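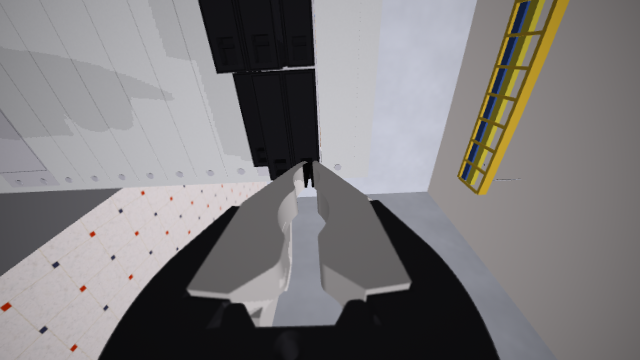 Sound Transfer Between Adjoining Rooms with Different Floor Coverings

Viktória Vass
Submitted 25/10/2019

1. Aim

The project measured how much footstep noise passes from an upper room to the room beneath it, and whether the floor covering changes the result. Two coverings were compared: carpet tile and bare vinyl. Both are used in the Wammont teaching block, where the measurements were made in June.

2. Method

A steel ball was dropped from a fixed height onto each covering. The sound level in the lower room was recorded with a Tistus meter on a tripod, set to its fast response. Each covering received 16 drops at each of 7 positions. Windows were kept shut and the ventilation was switched off.

3. Results

The carpet tile gave lower readings at every position. The difference was largest at 1000 Hz and small in the lowest band. Readings near the outside wall varied more than the others.

4. Sources of error

Traffic noise affected the first set, which was repeated. The ball does not load the floor as a walking person does. The ceiling void was not inspected, so pipework may account for the spread near the wall.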